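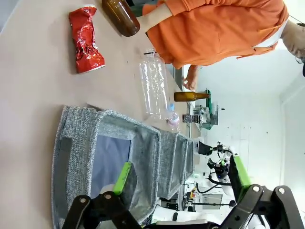
Themis Nikolaidis wrote in to ask why his recycling keeps getting left at the curb with a tag on it, even though he rinses everything. His town takes glass, cans and cardboard, and he puts all of it in one cart. My guess is that the trouble starts in the kitchen, well before the cart.

This page covers how to set up home sorting so that it takes a few minutes a week. It assumes you have a little floor space and somewhere to keep containers.

Step 1. Find your local list

Look up the accepted items list for your address. Do not go by what your last town took. Print it and tape it inside a cabinet door. Lists change, often in January, so check the date at the bottom of the page.

If your town collects everything mixed, you can still sort at home. It makes it easier to spot the things that don't belong, and you will need it sorted if you take bottles back for a deposit.

Step 2. Pick your containers

Three is enough for most homes: glass, metal, and paper with cardboard. Plastic can share with metal if your hauler allows it. I used Sesteo fabric bins for a while and then moved to hard plastic ones from Cekport for the glass, which gets heavy. Measure the space first. Mine is 70 inches wide and I still bought a set that didn't fit.

Whatever you buy, make sure you can lift it when it is full.

Step 3. Prepare each material

Glass: Empty it and give it a quick rinse. Labels can stay on. Caps and corks come off. Drinking glasses, mirrors and oven dishes do not go in with bottles.

Cans: Rinse food cans. Check the list before you crush drink cans. Some sorting plants and most deposit machines want them whole so the code can be read.
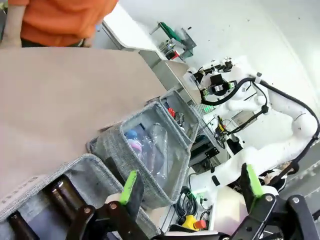 Cardboard: Flatten it. Cut the tape along the bottom seam with a box cutter and push the sides in. Large sheets should be cut down to about 2 feet on a side, or whatever your hauler asks for. Shipping tape can usually stay on. Greasy pizza boxes go in the trash or the compost - tear off the clean lid and keep that.

Paper: Keep it dry. Shredded paper is refused in a lot of places, so look for it by name on your list.

Step 4. Label the bins

Write the label on the front and also on the inside of the rim. Guests read the inside one. Use plain words such as "bottles and jars" and leave off the symbols.

Step 5. Empty on a schedule

Take the glass out before it reaches the top. I do it the night before pickup, and the cardboard the same night if rain isn't forecast. Wipe the glass bin with a damp cloth every couple of weeks, or the bottom gets sticky and draws flies.
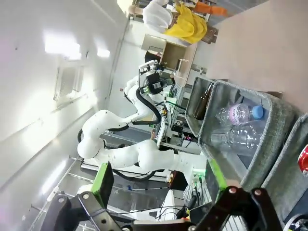 Nisha Awasthi
Updated July 2025

If your cart is still being tagged

Read the tag. It normally has a box checked for the reason. The usual ones are plastic bags, food left in containers, and cardboard that was not flattened. Bags are the most common where I live, and it doesn't matter that what's inside them is clean. Tip the contents into the cart loose and put the bag in the trash or take it to a store drop-off.

If no box is checked, call the hauler and ask for the route office. Have your address and pickup day ready.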